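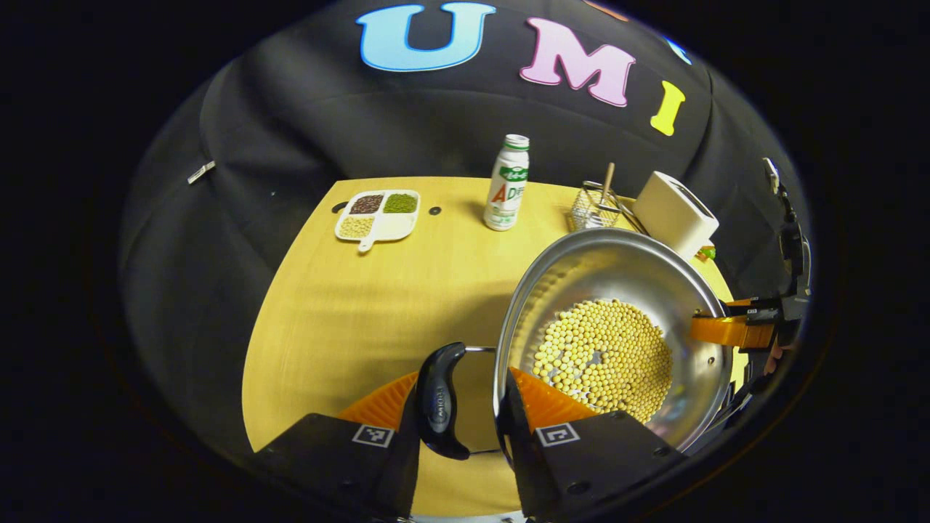

Rescue dog guards food bowl from resident dog

Posted in Dogs > Adoption and settling in
Jan 18, 2019

We adopted a terrier cross, Farouk, from the Virklow shelter 11 days ago. Neutered male, 10 kg. He stiffens and growls if our older bitch comes within two metres of his bowl. No contact so far. Both are fed at the same time in the kitchen. Should I separate them at meals or let them sort it out?

Ilham Tambunan

Separate them. Feed in different rooms with the door shut, and lift both bowls before the door opens again. Do the same with chews. Keep this up for at least a month, then try a stair gate between them at full distance. If he eats at a normal pace and his body stays loose, move the bowls closer by a small amount every few days. Do not punish the growl. If he snaps, or guards against people as well, ask the shelter for a referral to a behaviourist.

Amirul Lumbantobing

Ours did this and stopped by July. Slow feeder bowl helped a bit.

kivton13

Check his teeth too. Mine was sore on one side and grumpy at meals until the vet took 2 out.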